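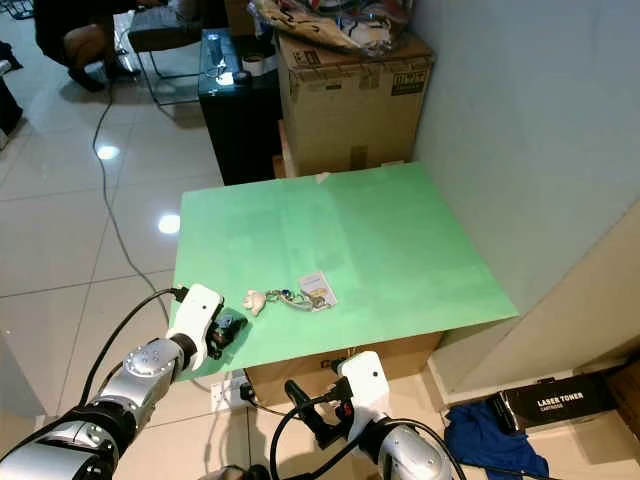 *White plush keyring with its chains and charms, beside a small printed card.*

## Plush Keyring with Charms, Hondimico

Reviewed for the Uvetti purchasing guide, 8 September 2024

The Hondimico keyring was assessed over 20 days of ordinary use on a staff bag. It consists of a white plush figure attached to several chains and small charms, with a blue piece among them.

The figure kept its shape well, and its rounded limbs showed no loose stitching at the end of the period. The chains are less satisfactory. They tangle readily, and separating them before attaching a key takes patience. A shorter set would suit most users.

The rings closed firmly and no charm was lost. Surface washing with mild soap removed light marks — full immersion was not tested.

The keyring is recommended for bags and display. It is not recommended for keys carried in a pocket.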